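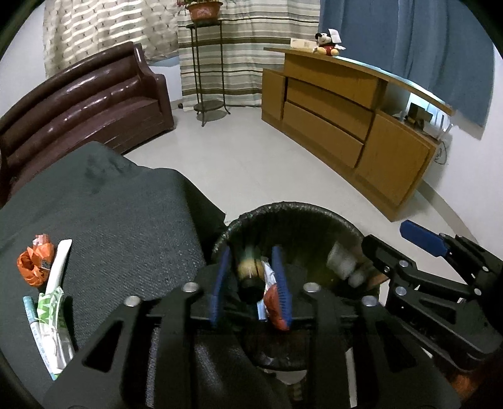
The Abera sorting plant opens its doors in February, when the wind comes straight across the gravel lot and there is nothing to block it but other visitors. I had signed up in the fall, in a burst of civic feeling, and had forgotten all about it until the reminder came. It said to wear closed shoes and a coat you didn't love.

Check-in was a folding table and a box of orange vests in two sizes, child and refrigerator. I took refrigerator. Our guide was Jenő Bakos, who has been on the floor there long enough to have opinions about yogurt lids. He began with the safety talk, moved on to the yogurt lids, and came back to the safety talk only when a front loader went by.

The tour starts at the tipping hall, which is the part everyone wants to see and the part everyone wants to leave. Trucks back in, drop the load and go. Jenő let us watch 2 of them from behind the rail. The second one delivered, among other things, most of an artificial Christmas tree, with the tinsel still on it.

From there you climb a metal staircase to the sorting cabin. The main belt is a Nolar, older than the building, and it has been moved twice. It runs slower than I had pictured. People stand along both sides in padded gloves and pull out what shouldn't be there: garden hose, coat hangers, a frying pan, a bowling shoe. Just the one. A woman in our group asked where the other shoe was and Jenő said it usually turns up by spring.

He was most animated on the subject of people who mean well. He calls it hopeful recycling – you aren't sure about the thing in your hand, so you put it in the blue bin and let your conscience walk away. Greasy pizza boxes are hopeful. So are diapers, which I would not have guessed. Each bale of plastic gets a grade, and one hopeful household can knock it down a notch for the rest of the street.

The glass line was down. A man from Astus, which services it, was lying underneath with only his boots showing, and we filed past respectfully, the way you would at a museum. I was sorry to miss it, having come partly for the noise.

The bale yard was my favorite stop. The cans come out as shiny cubes, the cardboard as larger, sadder cubes, and they are stacked in rows under a tin roof with a number sprayed on each end. Bale 306 had a cat asleep on top. Jenő did not introduce the cat.

Afterward there was coffee in the break room, along with a talk from Futix, the company that prints the calendar telling you which bin goes out when. The new calendar has more colors than the old one. Someone asked why purple was both paper and public holidays, and the answer took up most of the question period.

On the way out they hand you a fridge magnet listing what goes where. Mine is already on the fridge, holding up last year's calendar. The next open day is in the summer, when I'm told the tipping hall is a different experience. Parking is free, the stairs are steep, and they do want the vest back.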